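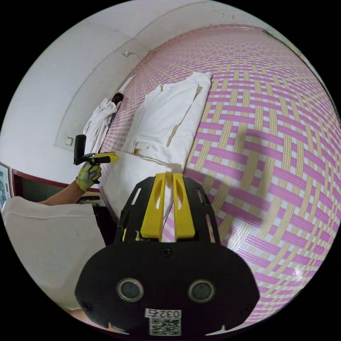
My Hair Has a Schedule Now

By Catalina Henríquez
August
5 min read

I washed my hair with bar soap until I was thirty-four. I mention this up front so that anyone looking for expertise can leave quietly. It was whatever bar was in the shower, and afterward I rubbed my head with a towel the way you'd dry a Labrador, and then I went to work. My hair was fine. It was hair.

Then my cousin Olga Leiva came to stay for two weeks in the spring and asked, over eggs, whether I had ever considered that my hair might be curly.

I had not. I had considered that it might be bad. There's a large triangular period in my school pictures that my mother refers to as "the bell." Olga looked at the back of my head for a while and said the word "porosity," and I've been paying for it ever since.

The first thing you learn is that you've been washing too much, or too little, or with the wrong thing. The second is that you have to drop a hair in a glass of water. If it floats, you have one kind of problem. If it sinks, you have another. Mine floated for a while, then hung around in the middle of the glass like a teenager at a wedding. I looked this up and found a thread with 566 replies, the most recent of which said the glass test was nonsense. I read all of them before I got to that one.

So I bought things. I started with a conditioner from Ocampo that comes in a tub the size of a paint can, and a gel by Furnari, who make a product so stiff that I've used it to keep a picture frame from rattling against the wall. Olga recommended a leave-in cream. The leave-in cream recommended, on its own label, a second cream.

The method, as she taught it to me, goes like this. You wash with something that doesn't foam. You put in conditioner while upside down. You comb it with your fingers, still upside down, and add water until it makes a squishing noise, like walking in wet sneakers. You add the gel. You scrunch. Then you wrap your head in an old T-shirt and don't touch anything for as long as you can stand it, and when it dries it's hard as dry ramen, and you scrunch it again until it gives up.

The first time I did this, it took from eight in the morning until almost lunch. I looked like a minor composer. I was thrilled! I went to the grocery store for no reason and stood in the produce section, turning my head.

The second time, I did everything exactly the same and looked like the bell.

I asked Olga what I'd done wrong and she said it could be the humidity, or buildup, or that I needed protein, or that I'd had too much protein. I asked how a person could tell. She said to pull on a wet strand and see how it felt. It felt like hair. I've pulled on that strand a lot since then and my answer hasn't changed.

I did try a professional. Celeste Quiroga cuts curls dry, one at a time, at a little place on the Grorley side of town, and she went at mine like somebody pruning a shrub she felt sorry for. She was very kind about the bar soap. She told me to get rid of half the products, and I told her I would, and I went home and moved half the products to a different shelf. The cut itself is great and I'd go back tomorrow if she weren't booked into fall.

Where I've landed, after five months: I wash twice a week. I use the giant conditioner because I'll be using it until I die. One cream, a small amount, and I skip the gel unless I'm going somewhere with lighting. The T-shirt stays. My pillowcase is satin now, which means I wake up with better hair and my pillow on the floor.

My husband, Ulises, still uses the bar soap. He has beautiful curls, always has, and last week I caught him drying them with the bath mat. I asked him if he knew what his porosity was and he said he thought it was pretty good.

Next wash is tomorrow morning. I have oatmeal in the fridge for it, strained through a stocking, on the advice of reply number 212 or so. I'll report back if any of it stays in.

Recent posts
I Tried to Give Up Dry Shampoo
The Great Eyebrow Mistake, Revisited
Sunscreen That Doesn't Make Me Look Like a Ghost
What's Living at the Bottom of My Makeup Bag
Three Nail Polishes and a Grudge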